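House rules for teaching a robot to make a bed

Jul 12, 2025

I promised back in February that I'd write down the rules we use for recording household tasks, and then I didn't, and then two people asked me about it in the same week, so I'm finally sitting down with a coffee and doing it. Fair warning, this is long and it's mostly about bedding.

Quick catch-up if you're new. I do part-time recording work for a little outfit called Plulby. You go around a real home with a hand-held gripper that has a camera on it, you do ordinary chores with it, and the recordings go off to train a robot arm to do the same chores. I came to it from housekeeping (nine years in hotels, then short-term rentals) and I think that's why I have so many opinions about the rule book. The rule book is called Ruddock. I have no idea why. It was two pages when I started and I've been nagging people to add to it ever since!

The first rule in it is the one I'd fight for: don't tidy before you record. If you walk into a bedroom and straighten everything, you've taught the machine to make a bed that was already made. People do it without thinking, especially people who come from cleaning like me. My hands just want to smooth things. So now the rule says you touch nothing on the bed until the recording is running, and if you did touch something, you write it in the notes and you start with a different bed.

The second one is about scope. You say out loud, before you begin, what the task is and what done looks like. "Spread the duvet flat over the mattress, edges within a hand of the mattress edge, pillow at the head." That's a whole task. "Make the bed" is not a task, it's a family argument. We had a batch of 67 recordings from the spring where half the people thought the pillow counted and half didn't, and you can imagine how fun that was to sort through. We ended up labeling every single one again by hand.

Then there's the lumpy stuff. Sheets and thin blankets are one thing, but a thick duvet has no real shape, and when it's bunched up you can't see where the corners are. I used to grab whatever was closest and haul. It works fine for a person, you just feel your way along. It's a lousy thing to show a machine though, so Ruddock now says to find an edge first, even if it takes two or three gentle pinches to get there, and only then pull. Slow is okay. Jerky isn't.
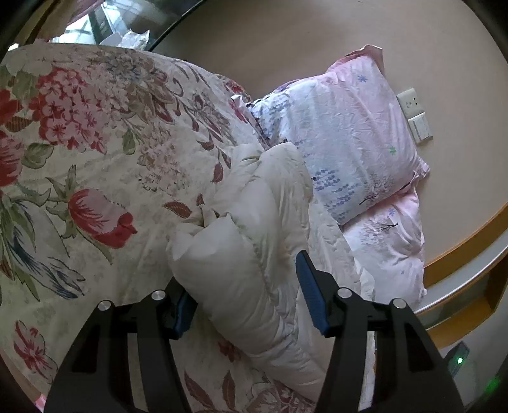
I also want people to keep both finger pads in view when they come in for a grab. It feels fussy for the first hour and after that your wrist just does it. Come in from the open side, jaws wide, stop for a beat, close, lift a little, stop again. The little stops are there so whoever cuts the recording into steps can find the start and end of each one. Before we had that rule, everything was one long blur of swooping and the poor labelers were guessing.

Patterns get their own paragraph in the book and I'm proud of that one because I wrote it. Everybody's first instinct is to use plain white bedding, I guess because it looks neat and scientific. Real people sleep under flowers and stripes and cartoon dogs. If all your practice beds are white, the first big floral comforter is going to look like a garden to that robot, and it'll have no clue what's fabric fold and what's petal. So the rule is mix it up: at least two different prints on the same bed whenever you can, and don't color-match. My mother would be horrified.

Okay, safety and manners, which get less attention than they should.

Keep the gripper away from outlets and switches. A lot of beds are pushed right up against them, and when you're leaning over to fix a pillow you aren't looking at the wall. Our rule is a full hand's width of clearance, and if the task can't be done with that much room then you pull the bed out first or skip it. I know the hand-held tool isn't going to do much harm by itself. But the arm copies what you did! If you brushed past a socket a dozen times, guess what it thinks is normal.

Same thinking for anything with a light or a cord near the bed. Leave it where the person living there keeps it, go around it, never over it. I've seen people drag a blanket across a charger to save two seconds. Please don't. That one gets the recording thrown out, no discussion.

And ask about the windows. Daylight is great and I'd pick it over a ceiling lamp any day, but a window can show a neighbor's yard or a street number. Ruddock says to check what can be seen outside before you start. Mail, medicine and photos of people come off the nightstand too, and the person who lives there is the one who moves them, not you. That's the only tidying we allow, and it happens before anyone picks up the tool. (Yes, I'm aware it bends rule number one. We argued over it for a whole afternoon and privacy won.)

Numbers, since a few of you like those. The first full set done under the new rules had 450 recordings in it and we kept 439. I was so pleased I called my sister. Most of the ones we dropped were people forgetting to say the task out loud, so there's now a sticky note on the inside of every carry case. Very high tech.

What I still haven't solved is two-handed work. Flipping a heavy duvet with one gripper is a bit like folding a tent with chopsticks, and the book just says "use your judgment," which means everyone does it differently. A friend at Rindomico says they record with a gripper in each hand and have a rule that one always holds still while the other moves. I like that a lot. I tried it at home with two pairs of salad tongs and pulled a fitted sheet clean off the mattress, so I need more practice before I write it up as a rule for anybody else.

The other open one is when to quit. Right now, if a task goes wrong you're supposed to keep going and fix it, on the theory that recovering from a mess is worth recording too. I agree with that up to a point. But there's a kind of mess where you're only stirring the covers around, and I'd like a limit, maybe five tries at finding an edge, and then you stop and mark it as failed. The failed ones still get kept, in their own folder, and I'd rather have an honest failure in there than ten minutes of stirring.

Next week I'm at the Porau apartment for kitchen towels and a closet, and the towel section of the book is one sentence long, so send me your towel opinions before then. I know you have them.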